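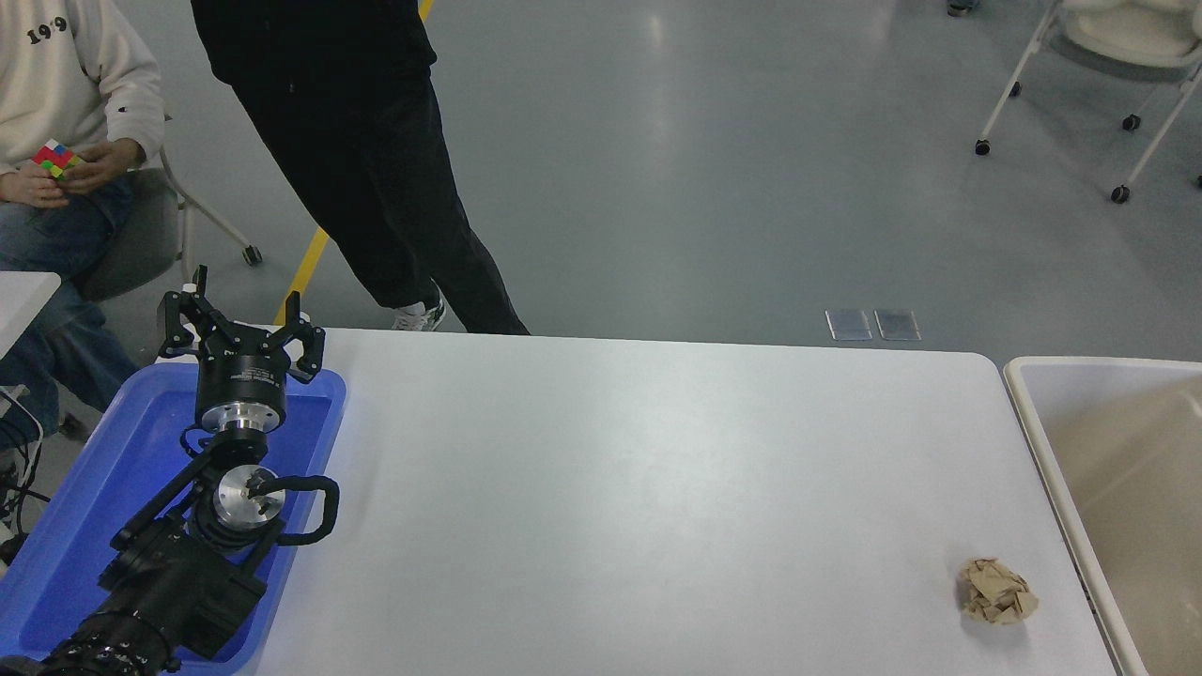

Ama Gyamfi would settle for a machine that clears the table. She has two kids and a job at a print shop, and when I asked her what she wanted from a home robot she didn't mention cooking or folding or anything you see in the ads. She wanted the wrappers and the balled-up paper gone by the time she got home.

It sounds like the easiest chore in the house. You pick the thing up and drop it in the bin. A child of three can do it, if the child is in the mood. I spent two days at Tomora, a small firm in Plurmont that builds software for robot arms, to find out how far along the easy chore is.

The short answer is that an arm can do it in a workroom, with the bin next to the table and the trash in reach. A kitchen is another matter.

Crumpled paper is a good place to see why. A box has flat sides, and a gripper can close on them the same way every time. A ball of brown packing paper has no sides. Squeeze it and it changes shape. If the fingers close on a loose fold, the rest may swing or slip out. If they come in too low, they hit the table. Kwabena Bonsu, who runs the testing at Tomora, said his team used to start new software on wooden blocks and was pleased with itself for months. Then they switched to paper and went back to work.

They logged 1,142 pickups with paper and soft packaging last December. Bonsu wouldn't give me the share that ended in the bin. He said it depended too much on who had crumpled the paper. Some people make a tight ball and some barely make one at all, and software that has learned on one kind does badly on the other.

The bin is its own problem. It has a rim, and the arm has to clear it. It has to let go over the opening, and things don't always drop when the fingers open. Clear plastic is the worst for this. It clings, and it is also hard for cameras to pick out, as light goes through it or bounces off the creases. A person who has a wrapper stuck to a finger shakes it off without thinking. Somebody has to teach an arm to notice the wrapper is still there.
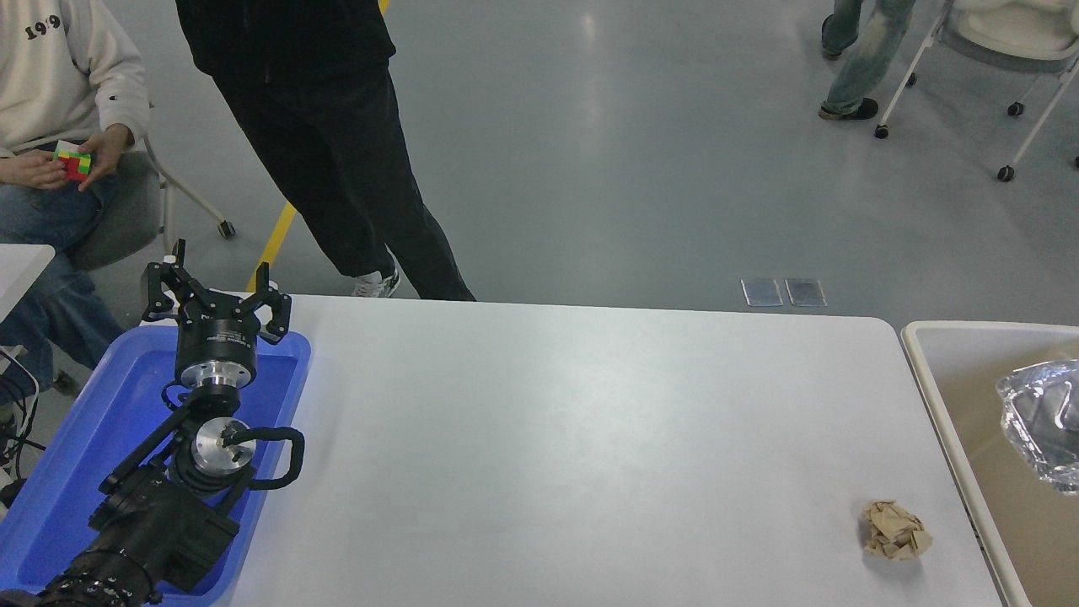
My mother's cleaner does the whole downstairs in the time it takes these things to find a candy wrapper, wrote Cor De Graaf, after I mentioned this story in our last issue and asked readers what they made of it. He has a point about speed. Every arm I watched at Tomora moved slower than I would have, and I'm not quick around the house.

On a shop floor, slow can be fine. Sullia, a mail-order parts business, has been trying an arm at its packing benches, where scrap paper piles up all shift. Mohammed-Awal Agbeko manages the benches. He said he doesn't care if the arm takes four times as long as a person, as long as it keeps going through lunch and he doesn't have to stand over it. So far he does have to stand over it. Paper lands on the floor, where a fixed arm can't get to it, and then one of the packers picks it up anyway.

He plans to keep the trial going. The benches are all the same height and the bins stay put, and he thinks that's half the job done already.

Homes don't offer that. The table has a phone on it, and a school form that looks a lot like trash. Knowing what to throw away may be harder than throwing it. Gyamfi laughed when I brought this up and said her husband hasn't learned it either.

Bonsu's guess is that businesses will buy paper-clearing arms well before families do. He wouldn't name a year for either. When I left, he was going through a bag of packing paper from a delivery, looking for pieces the software hadn't met.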